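Hirnolach Raceway Park
Frequently Asked Questions: Track Days and Club Racing

Who may take part in a track day?
Drivers must be 18 or older and hold a valid driver's license. A competition license is required only for club races.

How long is the circuit?
The full course measures 2380 meters. The short course, used for novice sessions and the Kusuma Karting Series, measures 1383 meters.

How many cars are allowed on track at once?
The limit is 39 for open sessions. Novice groups are smaller and are set by the chief instructor, Fumiko Nomura.

Is there a noise limit?
Yes. All cars are tested at the Jotholm gate before their first session. Cars that fail may be retested once on the same day.

Can I bring guests?
Each driver may register two guests. Guests must stay behind the pit wall unless they hold a crew pass.

What happens if a session is stopped?
Time lost to a red flag is not added back. If the circuit closes for the whole afternoon, entrants receive a credit toward a later date – refunds are not issued.

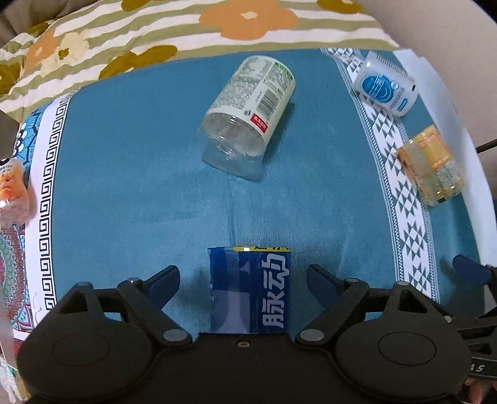
Credits are valid until the end of the following April and may be transferred once, with written notice to the entries office.

Whom do I contact about race entries?
Please write to Tetsuya Ikeda, Entries Secretary, Mondlow Motor Club. Entries close at 5 p.m.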